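Gripper keeps dropping cups: finding the slip
Posted by Sigita Bite, January 22, 2020

If your hand-held gripper has begun letting go of things halfway to where they were going, welcome. Ours on the Cedton bench did it with clear plastic cups, which at least bounce. I blamed the cups, then the operator, until I remembered who the operator was.

Before you start, take your fingers out of the linkage. The jaws don't care what they close on and the pivots pinch.

1. Wipe both finger pads with a damp lint-free cloth and let them dry. Skin grease and tape residue are the usual culprits.

2. Close the jaws on nothing. The pads should meet flat. If they meet at the top only, one arm has crept out of line.

3. Check the pivot screws where the lower arms join the body. Mine had backed out by 2 turns. Nip them up until the play goes and stop there; a seized arm is a new fault, and you will have made it yourself.

4. Squeeze and release 100 times. Yes, all of them. I gave up at 7 the first time, declared victory and was picking up a cup from the floor before lunch.

5. Try a cup upside down, gripped by its sides, over something soft or low. If it slides, go back to step 2. If the wall buckles, ease off your squeeze.

Write down which screw was loose. At Clorncombe they didn't, and fixed the same one all through June.

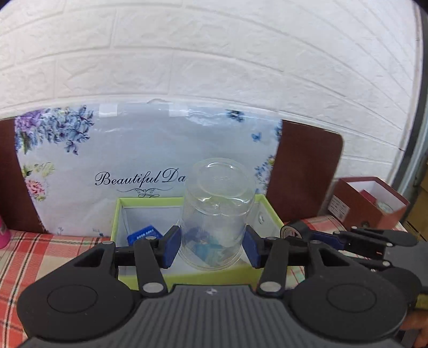

Once the cups behave, move on to small cartons, which have corners and will find any pad that still isn't sitting square. Leave glass until you've had a full session without a drop.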